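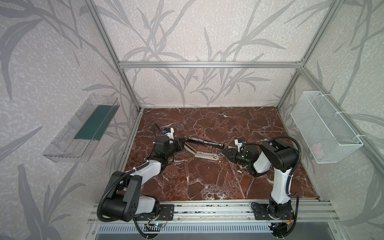
The Orimberg Tool Library lends hand tools, power tools and measuring equipment to registered borrowers in Orimberg and Wanden. Loans are for seven days unless the catalog entry says otherwise. The catalog holds 2,219 items, and each is listed under its mechanism first and its trade second. A hinged folding tool like the black-and-silver one lying between the two grippers is therefore under "Folding and hinged", whatever it is used for. Questions that are not covered on this page can be sent through the contact form or asked at the Lellell Street counter.

## Membership

### Who can join?

Anyone aged 18 or over with an address in Orimberg or Wanden. Proof of address must be less than three months old. A phone bill is accepted. A parcel label is not.

### Can a business join?

Sole traders can join on the standard terms. Companies need a trade account, which allows up to four named borrowers and excludes everything in the "Measuring, calibrated" section. Trade accounts are set up by Yee-man Tse, and the form takes a few working days to process.

### Is there a limit on the number of members?

Yes. The current limit is 1,410 active borrowers. When it is reached, new applications go on a waiting list in the order received. A borrower is active if they have taken out at least one item in the past 12 months. Inactive accounts are closed each January and their places are released to the list.

### My account was closed in January. Do I lose my loan history?

No. History is kept for two years and is restored if you rejoin. Training records (see below) are kept for the same period.

## Borrowing

### How many items can I have at once?

Five, of which no more than two can be powered. A set in a single case counts as one item. Batteries and chargers are issued with the tool and do not count separately. A second battery does count.

### How do reservations work?

Reserve online up to 30 days ahead. Items are held at the counter until 6 p.m. on the pickup day and then go back on the shelf. A missed pickup is recorded. After three missed pickups, online reservation is switched off for 60 days and you can still borrow in person whatever is on the shelf.

### Can I renew?

Once, for another seven days, if no one else has reserved the item. Renew before closing time on the due date. The system does not renew automatically, although the reminder email is worded in a way that has led some people to think it does. The wording is being changed.

### Why do some tools need training first?

There are 47 items marked T in the catalog. These include the table saw, both planers, the larger angle grinders and the floor sander. You need a short session at the counter before the first loan of each type. A session on one angle grinder covers all of them. A session on the floor sander does not cover the edging sander, which has its own.

### Can I use a library grinder or tile saw on marble?

The wet tile saw, yes, with the continuous-rim blade. The grinders are issued with masonry discs only, and these leave a rough edge on polished stone. Red and brown marbles with a lot of white veining should be tested on an offcut, as a piece may separate along a vein when cut. Support both sides of the cut. Do not use vinegar or any other acid-based cleaner to remove slurry afterward – it will dull the polish.

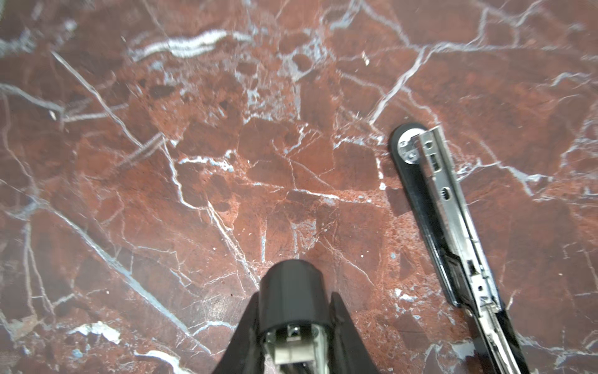 ## Returns

### What condition should a tool be in when I return it?

Dry, brushed free of dust, and complete. Put blades and bits back in their sleeves. Folding tools should be closed and latched if they have a latch. Cords should be coiled loosely and tied with the strap, not wound around the body of the tool. You do not need to oil or sharpen anything.

### How do late fees work?

Fees are charged per item per day that the counter is open. There is a one-day grace period. Band A items (most hand tools) have the lowest rate and Band C (anything with a T mark) the highest. The band is printed on the tag under the barcode. Fees stop when they reach half the replacement price, after which the item is treated as lost.

### What if I break something?

Tell the counter when you return it. Normal wear is not charged, and neither is a blade that has gone dull. Damage from use outside the instructions is charged at the cost of parts. Repairs are done by Aisyah Sumampouw on the bench behind the counter, and most are finished within two weeks. Please do not attempt a repair at home. Several drills have come back with the brushes fitted the wrong way around, and one with a screw left over.

### Can someone else return an item for me?

Yes. No ID is needed for a return. The receipt is emailed to the account holder. If you want a printed receipt, ask for it before the item is scanned.

### Is there a drop box?

There is one beside the side entrance, for Band A items under 5 lb. Items left there are checked in the next morning and dated to the previous day. Do not put batteries in it.

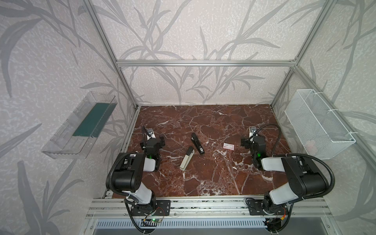 ## Measuring equipment

### How accurate are the calipers and levels?

Items in the "Measuring, calibrated" section are checked every six months against the library's reference set, and the date is on the tag. Items in "Measuring, general" are not checked. For shelving or fencing, the general section is enough.

### A digital caliper reads differently from my steel rule. Which is right?

Close the caliper, wipe the jaws, and set zero again. If the difference remains, note it on the return slip. Low battery voltage is the usual cause in the older Wijaya calipers, which start to drift well before the display fades.

### Can I get a calibration certificate?

No. The checks are internal and have no standing for contract work.

## Donations

### Do you take donated tools?

Yes, if they work and parts can still be bought. Last year 153 tools were accepted. We cannot take gas-powered equipment, ladders, helmets, or anything with a cracked housing. Bring donations to the counter before 4 p.m. – the bench closes after that and nothing can be tested.

### Can I have a donated tool back?

Only before it has been tagged. After tagging it belongs to the library, and you can borrow it on the same terms as any other borrower.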